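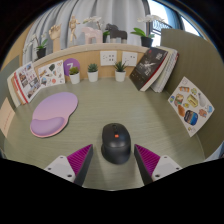

Bat boxes from scrap lumber: a few workshop tips

I've built 39 bat boxes in my garage now, most of them for the woods out past Revthorpe, and I still mess one up every so often (last one, I put the landing board on backwards, don't ask). A few people wrote in after my last post wanting the how-to stuff, so I've pulled it together.

Rough wood is what you want. Bats need something to grab, so leave the sander on the shelf. If your board is already smooth, drag an old handsaw sideways across it and cut shallow grooves all the way down the inside. It makes an awful noise and takes forever, but it works great!

No pressure-treated lumber, and no stain or paint on the inside. I use cedar when I can get it and plain pine when I can't.

Keep the chambers narrow, 3/4 inch or a hair more. I cut spacer strips all at once and toss them in a coffee can. My first box had a gap you could stick your fist in, and what I got was wasps.

Caulk before you screw it shut! Run a bead along every joint and then drive the screws while it's still soft. Skye Guthrie taught me that one after she took apart two of mine that leaked at the roof. Screws, by the way, and never nails. Nails work loose over a couple of winters.

Drill pilot holes in cedar, especially near the ends. It splits if you look at it wrong.

For hanging, go as high as your ladder and your nerves allow, on a pole or a wall that gets plenty of sun. Trees are shady and the branches get in the way. I had three boxes on oaks for years and never found one dropping under them.

December is my building month, so they're up and waiting by spring. Then leave them alone. It can take up to 2 years before anybody moves in, and poking a flashlight up there every weekend won't help (I know, I know, I do it too).

Next up I'm trying a four-chamber one, if the table saw ever gets its new belt.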